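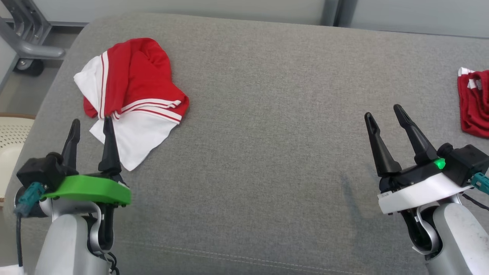 Wolunetti two-finger grippers on both arms, fingers open. Left arm with green mounting collar, right arm with white mounting collar.

Wolunetti Two-Finger Gripper, Pair for Dual-Arm Setups

Price: 2895 per pair, without arms
Availability: in stock, small quantities
Last update of this page: December 25, 2022

The Wolunetti is an electric parallel gripper with long, narrow fingers. We sell it in pairs to laboratories and small teams who work with two arms and want to handle clothes, towels, bags and other soft things. It can be used for boxes and bottles also, but if you only move hard objects of one size, a cheaper gripper from our list will do the same job for you.

We use the same pair in our own workshop. Before we put a gripper into the shop, Tariq Sial mounts it on our test arms and works with it for a few weeks, and the notes on this page come mostly from him.

What is in the box

Two grippers with motor housing
Two pairs of black fingers, tapered
Two mounting collars, color of your choice (green or white)
Two cables, length 3 m
Screws and a hex key
Printed quick guide

The collars are the same in shape and in screw pattern. Many customers order one green and one white, so the left and the right side can be told apart quickly in recorded video. If you write nothing in the order comment, we send one of each.

Fingers

The fingers become narrow toward the tip. With a thin tip you can go under a fold of fabric and take one layer, which is difficult with wide rubber pads. A sports shirt is a good example of a hard case. The material is smooth, it bunches easily, and the hem often lies flat against whatever is below it. With the Wolunetti, Tariq could pick up a shirt hem from a cushion in most of his attempts when the approach was low and slow. From straight above it was less reliable, and he had to press the tips into the cushion a little. Please do not do this on a hard table at full speed. The tips are strong enough for normal work, but they will bend if the arm pushes them down with its whole force.

For heavy fabric such as jeans we recommend the rubber sleeves, which are sold separately. They make the tip thicker, so you win grip and lose some of the fine work.

How it compares with the Orno and the Wivari

We are often asked which gripper of the three to choose. We carry all of them, and we have no reason to push one.

Orno: Wider fingers with soft pads. Better hold on a towel once it is in the hand, and it forgives a bad position. It has trouble to separate two layers, and in our folding trials it often took the front and the back of a shirt together. Lower price.

Wivari: Very light, good for small arms with a low payload. The opening is smaller, so a bunched garment does not always fit between the fingers. The cable leaves the housing at the back, and this was a problem for us when the wrist turned far.

Wolunetti: Best of the three for edges, hems and sleeves. The cable goes out at the side. It is heavier than the Wivari, so check your payload with the collar and screws included.

Ruaridh Leckie, who looks after our rental units, prefers the Orno for beginners, and I can understand him. If the people who control the arms are new, a wide pad saves many failed grasps. For a team with some practice, I would take the Wolunetti.

About the test surface

We did the first comparison on a bare table and the results were too kind to the Orno. On a padded surface with woven fabric the picture changed. The cushion gives way under the fingers, and it also holds the garment a little, so the shirt does not slide away before the grip closes. If your robot will work in homes, test on upholstery early. A seam in the cushion can be a trap too – the finger tip may catch in it when you move sideways with low height. We now leave a small distance between the tip and the surface until the last part of the approach.

Mounting

1. Switch off the arm and disconnect the power.
2. Put the collar on the wrist and tighten the screws by hand first.
3. Set the gripper on the collar and check that both fingers open fully.
4. Connect the cable and leave a loose loop near the wrist.
5. Turn the wrist slowly to both ends by hand control. The cable must not become tight.
6. Tighten all screws with the hex key.

Mounting of one pair takes 20 minutes when the arms are already prepared. For arms with another flange you need an adapter plate, please ask us before you order.

Controller

The pair works with the Sun controller, which is not included. One Sun unit drives both grippers. Customers with an older Sun unit should install the firmware from March or newer, otherwise the opening width is reported wrong. Other controllers can work, but we can give support only for the Sun.

Care

Wipe the fingers with a dry cloth after work with fabric. Fine threads collect at the base of the fingers and after some time they make the closing slower. We have done more than 20 long sessions with our own pair and changed the fingers one time, on the right side only.

Spare parts

Finger pair, black
Collar, green
Collar, white
Rubber sleeves, set of two
Cable, 3 m

Return and trial

You can rent a pair before buying. The rental fee is taken off the price if you keep it. Write to us with the name of your arm, the controller you use and the objects you want to handle, and Ruaridh will answer you with a date. Returned pairs must be complete with collars and cables.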